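Lernmont to collect household textiles separately from July

Lernmont will begin a separate collection of worn-out household textiles in July, according to a notice issued by the town's waste office. The service covers bed linen, towels, curtains, table linen and cleaning cloths that are no longer fit for use. Clothing and shoes in wearable condition should still go to the existing banks.

The first phase takes in some 4,000 households in the eastern half of the town. Each will receive a roll of 13 clear sacks. A filled sack may weigh no more than 7 kilograms and must be tied at the neck. Sacks should be put out by 6.30 am on the same morning as paper and card, beside the bin and not inside it. Sacks left inside a paper bin will be treated as contamination and the whole bin will be left unemptied.

Items must be clean and dry. Damp cloth is the main cause of rejected loads, as mould in one sack can spread through a bale within days. Stains, tears, missing hems and faded colour are accepted. Cloths that have been used with oil, solvent, paint or wood stain are excluded and should be taken to the hazardous waste counter in a closed metal tin, because rags soaked in drying oils can heat up and ignite without a flame. Duvets, pillows, carpet and anything with a foam backing are also excluded.

Sorting will be carried out by Waniris under a two-year contract. Material is first divided by fibre. Cotton and linen in larger pieces are cut into wiping cloths for workshops, while smaller pieces are pulled back into fibre for insulation felt. Polyester and mixed fabrics are baled and stored until a buyer is found. The firm expects mixed fabrics to make up the largest share by weight.

A trial in the Han district last year brought in 329 sacks. Mahtab Akbari, who manages the contract for the waste office, said the quality was better than planned, but that too many residents had tied several sacks together. "The crews lift by hand, so each sack has to be separate," she said.

Marjan Karimi of Waniris said white cotton was the easiest material to place. "It needs no colour sorting and absorbs well after years of washing – an old tea towel is often a better wiper than a new one."

Residents outside the first phase can bring textiles to the recycling yard during normal opening hours. A date for the western half of the town has not been set.

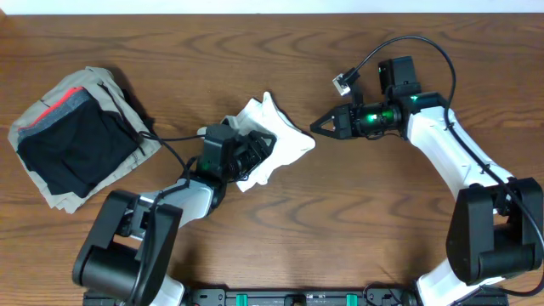 Photo: Fotstead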